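The Stombridge Letter: December

What I learned from a month of washing my own floors properly

You'd think a person who has lived with tile floors for most of her adult life would know how to wash them. I thought so too! Then my neighbor Jeptoo Bakilana came over for coffee, looked down at my kitchen (she was very polite about it) and asked what I was putting in the water. I told her. A good long squeeze of dish soap, sometimes two if the week had been messy. She put her cup down and said, "Well, there's your gray."

I had been blaming the gray on the tiles. I'd blamed it on the light in there, on the dog before he passed, on whoever built these houses on Barasa Lane and picked the grout. But all that soap never gets rinsed off, so it dries into a film, and then the film grabs every bit of dirt that walks in the door. The more I washed, the worse it got, and the worse it got the more soap I used. Years of this!

So I spent the month doing it her way, and a bunch of you wrote in after I mentioned it last time, so here goes.

Sweep first, and sweep more than you want to. I used to skip straight to the wet part because it's the part that feels like cleaning. Jeptoo does the corners with a hand brush before she even fills anything. I tried it and got a sad little pile of grit out of a hallway I would have sworn was fine.

Then warm water with hardly any soap in it. She uses a teaspoon for a whole bucketful, and she does mean a teaspoon, from the drawer. It doesn't foam, it barely smells of anything, and the first time I felt like I was just pushing water around. Wring the mop until your wrists complain and work backward toward the door, a small patch at a time.

The part I really fought her on was the rinse. Two buckets, one for washing and one with plain water, and you change the plain one the minute you can't see the bottom. My hallway took four changes that first day, which I'm only telling you because Tamer Azar wrote to say his took six, and now I feel much better.

Tamer also asked about grout, and I wish I had better news. I went at mine with baking soda paste and an old toothbrush, on my knees on a folded towel, with the radio going. It works. It is also very slow. I did one strip by the back step in an evening and it came up a color I had completely forgotten, and now of course the rest of the room looks terrible next to it. I'm doing a strip whenever there's a ball game on. At this rate I'll be done by the time the tomatoes are in.

A few of you asked if you need to buy anything. I did buy a new mop head from the Dremlow store on the corner, the flat kind that goes in the washing machine, and I like it a lot. My sister swears by a spray called Clastis and uses it for everything, but I gave it back after one try because the scent made my eyes water. Try it on a small patch if you're curious. Vinegar I'd leave alone if you have real stone, and a couple of you with marble were pretty firm with me on that point.

As for the bucket, get one that's comfortable to carry when it's full. I had a giant one for ages and only ever filled it halfway because I couldn't lift it, so what was the point of that? A wide rim is nice for hanging a cloth over. And rinse it out when you're finished, or you'll be starting the next wash with the leftovers of the last one (guilty).
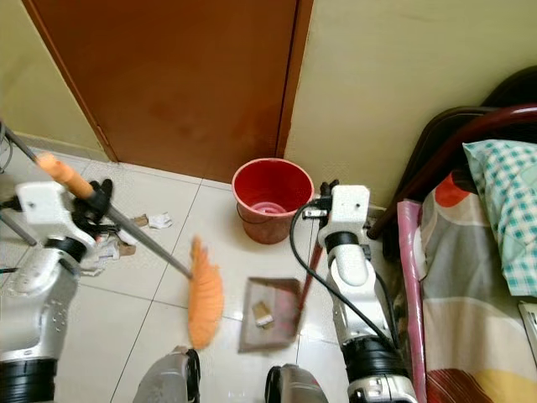 A red bucket by the door, on glossy white tile.

One more thing, for those of you with wooden doors. Watch the bottom edge when you mop. Water creeps in under there and the wood swells, and then come summer the door sticks and you're out looking for somebody with a plane. I keep a dry rag in my back pocket now and run it along the foot of each door as I go past. It takes no time at all, and my bathroom door has stopped groaning at me.

Next month I want to talk about windows, so send me your newspaper-versus-cloth opinions, I know you have them. Jeptoo has promised to come back for coffee and check on my kitchen, and I've hidden the big bottle of dish soap under the sink where she won't see it.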